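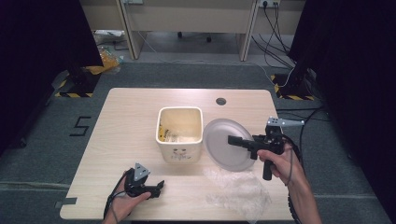 Un lecteur de la version précédente fait observer que le mot « poche », dans la moitié sud-ouest du pays, ne désigne pas seulement le sac remis à la caisse, et que le lexique aurait tort de réduire à un usage de magasin un terme qui sert aussi bien au goûter des enfants, au linge mouillé et aux médicaments de la pharmacie. L'observation a été retenue. Elle est à l'origine de la principale modification de la présente livraison, la séparation du contenant et de la situation d'emploi, dont le détail est donné plus bas.

Prullolex - Lexique des dénominations régionales des petits contenants et emballages domestiques

LISEZMOI et fiche descriptive des données

Publié le 19 mai 2021
Par l'atelier de lexicographie Trotura

Imprimer | Envoyer par courriel

Objet

Prullolex rassemble des attestations de mots employés en français parlé pour nommer les contenants, les sacs, les papiers et les enveloppes d'usage courant à la maison. Il couvre le sac souple, le sachet alimentaire, le papier de confiserie, la boîte sans couvercle, le récipient où l'on vide ses poches, ainsi que les opérations qui s'y rapportent (emballer, tasser, froisser, plier, jeter).

Le lexique a été constitué dans le cadre du programme Trotura, consacré au vocabulaire de la vie domestique. Il est destiné aux linguistes, aux enseignants et aux éditeurs de dictionnaires. Il peut aussi intéresser les services qui rédigent des consignes de tri et souhaitent vérifier qu'un terme est compris partout.

Il ne constitue pas un dictionnaire normatif. La présence d'une forme dans les fichiers n'implique aucun jugement sur sa correction, et son absence ne signifie pas qu'elle soit inconnue des locuteurs.

Contenu de la livraison

La livraison contient 3276 attestations, ramenées à 1787 formes après regroupement des variantes purement graphiques. Les attestations proviennent de 30 points d'enquête. Les fichiers sont les suivants.

attestations.csv - une ligne par attestation, avec la forme entendue, la forme normalisée, la définition donnée par le témoin, le point d'enquête et la tranche d'âge.

formes.csv - une ligne par forme normalisée, avec la catégorie grammaticale, le genre, la glose rédigée par l'atelier et les renvois.

points.csv - la liste des points d'enquête, désignés par un code et par le nom de la zone.

renvois.csv - les relations entre formes (synonyme, terme plus général, terme plus étroit, paronyme signalé).

notice.txt - les conventions de transcription.

Les fichiers sont encodés en UTF-8, le séparateur est le point-virgule et la première ligne porte les noms de colonnes. Les champs contenant un point-virgule sont entourés de guillemets droits. Un champ vide indique que la question n'a pas été posée ; la mention « sr » indique qu'elle l'a été et que le témoin n'a pas souhaité répondre.

Collecte

Les enquêtes ont été menées par entretien, en présence ou par téléphone, au moyen du questionnaire McKinnon. Ce questionnaire procède par définitions : l'enquêteur décrit un usage sans prononcer aucun des mots attendus, puis note la première réponse spontanée, et ensuite seulement les autres mots que le témoin déclare connaître. La distinction est conservée dans la colonne « rang », où la valeur 1 correspond à la réponse spontanée.

Les questions portant sur les emballages souples ont donné les réponses les plus variées. Aux côtés de « sac » et de « sachet », compris partout, on relève « poche » dans le Sud-Ouest, « pochon » dans l'Ouest et « cornet » dans l'Est ainsi qu'en Suisse romande. Plusieurs témoins emploient deux de ces mots avec une différence de taille ou de matière : le sachet est alors petit et mince, la poche plus grande et munie d'anses. D'autres les tiennent pour strictement équivalents et s'étonnent de la question.

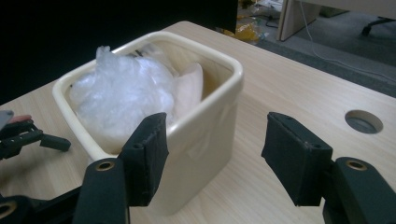 Les réponses relatives aux contenants rigides sont moins dispersées. « Boîte », « bac » et « pot » dominent dans tous les points d'enquête, et les particularités régionales concernent surtout les dérivés et les diminutifs. Le genre de certains mots varie en revanche d'un témoin à l'autre, parfois au sein d'une même famille. Cette variation est signalée dans la colonne « genre » par la valeur « mf », sans que l'atelier ait cherché à établir un usage majoritaire.

Une difficulté particulière a été rencontrée pour le récipient qui n'a pas de fonction arrêtée et où s'accumulent les petites choses de la maison. Le terme « vide-poche » est connu, mais peu spontané. Les témoins répondent plus volontiers par une périphrase, par le nom d'un ancien contenu (« la boîte à sucre », alors qu'elle n'en contient plus) ou par un mot propre à leur foyer. Ces derniers ont été conservés lorsqu'au moins un autre témoin, extérieur au foyer, les reconnaissait. Les autres figurent dans attestations.csv avec la marque « fam », mais ne donnent pas lieu à une entrée dans formes.csv.

Transcription et normalisation

La forme entendue est transcrite en orthographe usuelle, sans notation phonétique. Lorsque le mot n'a pas de graphie établie, l'atelier a retenu la plus simple compatible avec la prononciation et indiqué les autres possibilités dans la colonne « var_graph ». Les consonnes finales prononcées dans une partie du domaine seulement font l'objet d'une note.

La forme normalisée est donnée au singulier, et à l'infinitif pour les verbes. Les locutions sont classées sous leur premier nom. « Papier de bonbon » et « papier à bonbon » constituent deux formes distinctes, l'atelier ayant constaté que la préposition intéressait un certain nombre d'utilisateurs.

Les emprunts aux langues régionales sont retenus lorsqu'ils apparaissent dans un énoncé français. L'étymologie n'est pas traitée. La colonne « orig », présente dans la première version, a été supprimée : elle mêlait des indications vérifiées et des hypothèses de témoins, et il n'a pas été possible de les départager de façon satisfaisante.

Modifications apportées

La première version, diffusée en accès restreint, comptait plus de 3000 attestations et ne distinguait pas le contenant de la situation dans laquelle le mot était employé. Une même ligne pouvait ainsi porter « poche (courses) » comme s'il s'agissait d'un sens à part. La colonne « sens » a été scindée en deux. « Objet » indique désormais ce qui est nommé, et « situation » reprend, lorsqu'elle est connue, la circonstance mentionnée par le témoin.

Les attestations du point de Pletard ont été entièrement relues en avril. Elles comportaient un décalage d'une ligne entre la définition et la forme, dû à une erreur de tri lors de la saisie. Les utilisateurs ayant travaillé sur les données antérieures sont invités à reprendre tout calcul faisant intervenir ce point.

Enfin, les verbes ont été dotés d'un exemple de construction. Le questionnaire n'avait pas été conçu à cette fin, et les exemples manquent pour une partie d'entre eux.

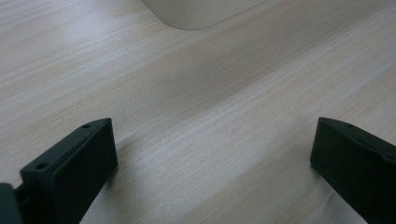 Il est rappelé que les codes des points d'enquête n'ont pas changé. Les jointures établies sur la première version demeurent donc valables, à condition de remplacer la colonne « sens » par la colonne « objet ».

Limites connues

Les points d'enquête sont inégalement répartis. Le Centre et le Nord-Est sont moins bien représentés que la façade atlantique, et les grandes agglomérations le sont peu. Aucune carte ne devrait être tirée de ces données sans que la densité des points y figure.

Les témoins âgés sont plus nombreux que les autres. Les mots relevés chez les plus jeunes sont pour cette raison attestés une seule fois dans bien des cas, ce qui interdit d'en conclure qu'ils sont rares. Le questionnaire invite par ailleurs à nommer des objets isolés, alors que beaucoup de ces mots vivent surtout dans des phrases toutes faites (« mets ça dans une poche », « passe-moi le cornet »), que l'entretien dirigé restitue mal.

Les mots de marque employés comme noms communs ont été écartés de formes.csv. Ils restent consultables dans attestations.csv sous une forme abrégée. Ce choix est discutable - certains de ces mots sont, dans plusieurs points, la seule réponse spontanée - et pourra être revu.

Le lexique ne convient pas à l'identification de l'origine géographique d'une personne à partir de son vocabulaire. Il n'a été ni conçu ni évalué pour cet emploi, que l'atelier déconseille.

Protection des témoins

Les témoins ont donné leur accord écrit à la diffusion de leurs réponses. Les noms, adresses et professions ne figurent dans aucun fichier. L'âge est réduit à une tranche. Les définitions ont été relues et les passages permettant de reconnaître un tiers ont été remplacés par des crochets. Les enregistrements ne sont pas diffusés.

Un témoin peut à tout moment demander le retrait de ses réponses, en rappelant le numéro porté sur son formulaire. Le retrait est effectif à la livraison suivante.

Conditions d'utilisation

La consultation et la réutilisation sont libres à des fins d'enseignement et de recherche, sous réserve de mentionner la source et la version. La reprise dans un ouvrage commercial est soumise à l'accord préalable de l'atelier. Il est recommandé de citer l'ensemble sous la forme : Atelier Trotura, Prullolex, lexique des dénominations régionales des petits contenants et emballages domestiques, deuxième version.

Les corrections peuvent être adressées à l'atelier en indiquant l'identifiant de la ligne concernée. Les propositions de formes nouvelles doivent préciser le lieu où le mot a été entendu et, si possible, une phrase complète.

Imprimer | Envoyer par courriel

À consulter également

- Prullolex : conventions de transcription
- Questionnaire McKinnon : guide de l'enquêteur
- Point de Pletard : note sur la relecture des données
- Trotura : vocabulaire du linge et du ménage, fiche descriptive
- Trotura : les noms de la serpillière, relevé provisoire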